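Search this site: enter keyword Go

FOR IMMEDIATE RELEASE

Fikeck Issues Safety Notice on Avine Hand-Held Grippers After Jaw Closing Fault

KAHSAY, 10 September 2023. Fikeck today asked all users of its Avine hand-held gripper to stop using units that run firmware version 2 until an update has been installed. The notice covers 2,424 units supplied to laboratories, training centers and workshops.

The company has confirmed a fault in which the gripper's fingers may close without a command when power returns after a short interruption. Fikeck has received 3 reports of the fault. In one case a user's fingertip was pinched and bruised. No other injuries have been reported.

The fault was traced to the start-up routine. When supply voltage drops and recovers quickly, the controller can read an old position value and drive the fingers toward it at full speed. The emergency stop works as designed in this condition, but the movement may be complete before a user can reach it.

"A gripper must stay still until it is told to move," said Devendra Rawat, Director of Product Safety at Fikeck. "Our start-up checks did not meet that standard, and we apologize to the customers affected."

Firmware version 3 holds the fingers in place after any loss of power and requires the user to press the trigger twice before motion resumes. It has been installed on almost 800 units to date. The update is free of charge and can be carried out by the customer or at the Minine service center.

Customers who cannot update at once should disconnect the gripper from its supply, keep hands away from the fingers when reconnecting it, and store the unit with the fingers fully open. Units that have closed without a command should be returned for inspection, even if they now appear to work normally.

Hok-lam Kan, Head of Customer Support, said that every registered owner will be contacted directly. Owners who bought a unit second-hand are asked to register it with the support office.

Media and customer contact: Fikeck Press Office, Kahsay
Copyright Fikeck. All rights reserved.
Back to top
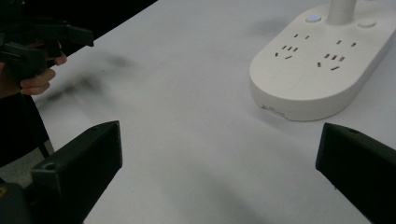

Power interruptions of the kind described in this notice can have ordinary causes, including a loose plug or a switch pressed by accident. Fikeck advises customers to check how each Avine unit and its charger are supplied before work begins. A power strip placed on the worktable, with its round buttons within reach of the person holding the gripper, should be moved to a spot where it will not be knocked or switched off during use.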